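Wulex Park Guest Complaints: Frequently Asked Questions

Last updated 11 Mar 2024

This page covers complaints about the conduct of employees, seasonal staff and costumed performers at Wulex Park and the Garkodham Water Grounds. Complaints about rides, food or parking go through the general contact form.

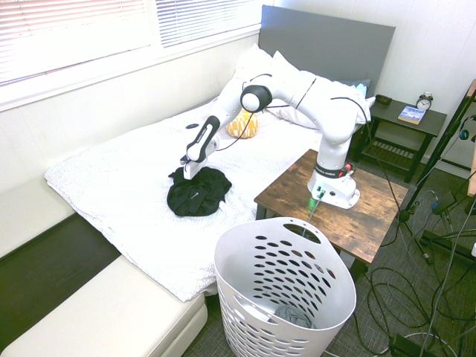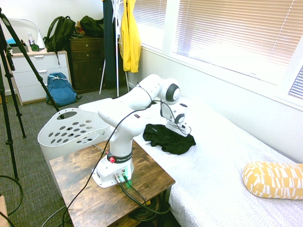

How long do I have to file a complaint?
Complaints must reach the Guest Conduct Office within 80 days of the visit. Complaints about a visit in December may be filed until the end of the following March, even if this is later than the normal deadline.

What should a complaint include?
Give the date of the visit, the area of the park, the approximate time and a short account of what took place. Add the ticket or pass number if you still have it. The written account is limited to 900 words. Attachments do not count toward the limit.

Can I send video recorded on a phone?
Video is accepted. Send the original file and keep a copy. Clips downloaded from social media are also accepted, but the office may ask who recorded them.

Who reviews complaints of unequal treatment?
Any complaint that mentions race, color, religion, national origin, sex, age or disability is sent to Dineck, an outside review firm. Park managers may be interviewed by Dineck but do not decide the outcome.

Can a lawyer file on my behalf?
Yes. Include a signed letter of representation. Once the letter is on file, all contact goes through the lawyer's office.

Does filing here affect my right to sue or to complain to a state agency?
No. Filing here does not extend any legal deadline, and no waiver is required.

Will I be told what discipline was imposed?
You will be told whether the complaint was upheld. Personnel records are not released.

Where do I mail a paper complaint?
Guest Conduct Office, Wulex Park, 533 Usman Road, Garkodham. Paper complaints are logged on the day they are received. Do not send original documents.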